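The pastor of Pretthorpe Chapel has been here 11 years, and she still laughs about her first Sunday supper, when 60 people turned up and the soup ran out — "so we prayed over the bread and cut it thinner!" 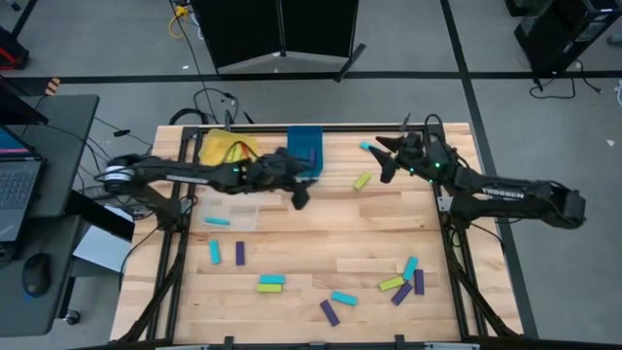 Her own faith began in her grandmother's kitchen in Gbeho, long before any seminary. "She sang while she worked, and I thought that was church." She talks about belonging the way other people talk about the weather, easily and often, and likes to compare a congregation to small blocks in three colors scattered over a wooden tabletop. "You don't have to match to share the table," she told me, and poured more tea.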